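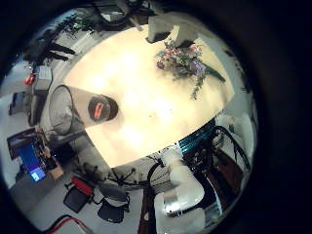
Cut flowers: tables, containers and water

The autumn round of table flowers at Seltandale begins this month, and the notes below replace the sheet issued last December. They apply to the shared tables in both work areas and to the meeting room. Desks are left to whoever sits at them.

Containers. Clear cylinders remain the standard. A straight wall is easier to scrub than a narrow neck, and a translucent body shows the water level without lifting the stems. Check the base before filling. A cylinder that rocks on a flat top should go back to the store shelf. Empty ones may be laid on their sides to drain, but only on a level surface and well in from the rim of the table.

Volume. The tall Vinthorpe cylinders hold 2,000 ml to the brim. Fill to 1,666 ml, the upper line on the paper gauge kept with them. The remaining space takes up the displacement of a medium bunch — a heavy one needs less water, so put the stems in first and top up afterward.

Cutting. Remove the wrapping, lay the bunch flat and strip every leaf that would sit below the water line. Trim at an angle with the Oravec snips. Scissors crush soft stems and should be used for ribbon only. Long trailing greenery is trimmed last, once the height of the rest is settled. On an oval table a trailing piece should fall along the long axis, where it stays out of the way of sleeves and paperwork.

Water changes. Change the water every second day, rinse the container and take a further thin slice off each stem. Pink and lavender blossoms tend to show age at the petal edge first. White ones brown from the center. Pull spent heads individually and keep the foliage, which usually outlasts them.

Surfaces. Pale tabletops mark easily. Pollen should be lifted with tape and never wiped, and a standing ring of water should be dried the same day. The Jirkel felt mats are back in stock in two sizes: 6 inches for the small cylinders and 9 inches for the tall ones. Keep arrangements away from cables and keyboards, and carry filled containers with both hands.

Disposal. Stems and leaves go in the green bin. Ribbon, wire and film go in general waste. Wash cylinders with warm water and a bottle brush, and return them to the store shelf dry.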